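Visite chez Trenamar, avril – notes en vrac

Rentré tard, j'écris ça dans le train avec la batterie à 28 %, donc pardon pour le style. Visite de l'atelier de démonstration Trenamar, à Fadthorpe, pour voir leur offre de démontage robotisé d'ordinateurs de bureau. Le produit s'appelle Diven. Pour ceux qui ne suivent pas : on reconditionne des PC de bureau, mémoire et disques surtout, et chez nous tout se fait encore à la main. D'où l'intérêt.

Accueil à 9 h, café correct, badge mal orthographié. Mawuli Aryee fait la visite, côté technique. Pas de film d'entreprise, pas de diaporama, directement à l'atelier. Merci pour ça.

L'offre en deux mots. Diven, c'est une cellule : table en profilé alu, bras, pinces, caméras, plus les supports pour poser les pièces, plus le logiciel qui va avec. On peut l'acheter ou la louer au mois. Ils vendent aussi la mise en route, avec une bibliothèque de 147 modèles de tours déjà renseignés (emplacement des barrettes, sens des clips, ce genre de choses). Les autres modèles, c'est à l'acheteur de les faire ajouter, et c'est payant. A négocier donc. 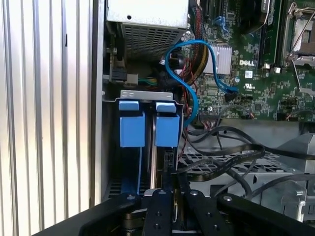 Ma grosse question en venant, c'était les câbles. Les vis, les clips, tout le monde sait faire une démo avec. Mais un boîtier qui a vécu dix ans sous un bureau, c'est des nappes partout. Sur la machine du jour, une Dell, le câble SATA bleu fait une grande boucle en S près des tiroirs de disques, et des nappes noires passent en travers de la cage perforée. Les doigts de la pince doivent travailler là-dedans. Mawuli dit que le logiciel repère les câbles et choisit une approche, et qu'en cas de doute il s'arrête et appelle l'opérateur. Combien d'appels par jour ? Réponse un peu floue. Il m'a parlé d'un essai chez un client, Prendergast, 202 machines, avec un rapport qu'il doit m'envoyer. J'attends.

Deuxième point, la caméra au poignet. Plutôt convaincu. On suit tout sur l'écran à côté et on voit bien les connecteurs, même au fond. Par contre l'interface est en anglais seulement pour le moment, et pour mon équipe ça compte. Version française « prévue ». Ok.

Troisième point, les supports imprimés en 3D. Ils fournissent les fichiers, on peut réimprimer sur place si ça casse. Très bonne idée, j'aurais aimé que notre fournisseur de convoyeurs pense pareil... J'ai demandé si on pouvait modifier les fichiers nous-même. Oui, à condition de refaire l'étalonnage aprés. Compter une demi-heure selon eux.

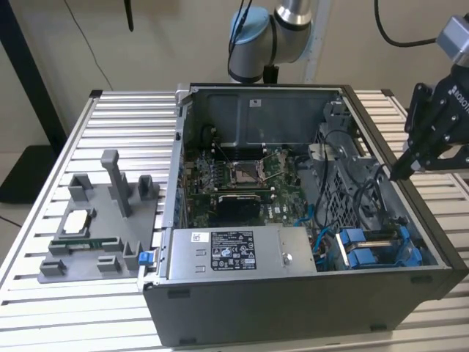 La tour ouverte sur la table, le support imprimé à gauche avec une barrette mémoire, la pince Robotiq à droite.

Côté cadence, je reste prudent. Le logiciel est réglé lent pour les visiteurs, m'a-t-on dit, donc je n'ai pas chronométré, ça n'aurait rien voulu dire. Sur la brochure ils annoncent presque 1 000 tours par mois avec une seule cellule en deux équipes. A vérifier chez nous, avec nos machines à nous, poussière comprise. Et puis il faut que quelqu'un ouvre les capots et couche les tours sur la table, ça n'est pas compris dans la cellule. Donc un poste à garder en amont.

Le bruit : rien à signaler, on se parle normalement à côté. L'encombrement : plus que je pensais. Avec le dégagement autour il faudrait bouger notre étagère à écrans et sans doute la deuxième table de tri.

Wissam Tannous (commercial) nous a rejoint vers 11 h pour parler contrat. Engagement minimum d'un an en location, maintenance comprise, les doigts de pince comptés comme consommables – j'ai tiqué là-dessus. Il dit que c'est négociable au-delà de deux cellules. On n'en prendra pas deux. Formation sur site pour trois personnes incluse, au delà c'est en supplément. Pas de prix ferme tant qu'ils n'ont pas notre liste de modèles.

Ce que je leur ai demandé avant de partir :
le rapport Prendergast complet, pannes comprises
la liste des modèles déjà renseignés
un essai avec nos propres tours, au moins une palette
le prix des doigts de rechange, noir sur blanc

Wissam a promis les deux premiers pour la fin du mois. L'essai, il doit voir avec son planning. De mon côté je prépare la palette, en mettant exprès quelques boîtiers pénibles avec les câbles en vrac.

Pour y aller : parking devant, mais le GPS vous envoie derrière, côté quai de livraison. Prenez la deuxième entrée. Sandwichs à la boulangerie du rond-point, fermée à 14 h.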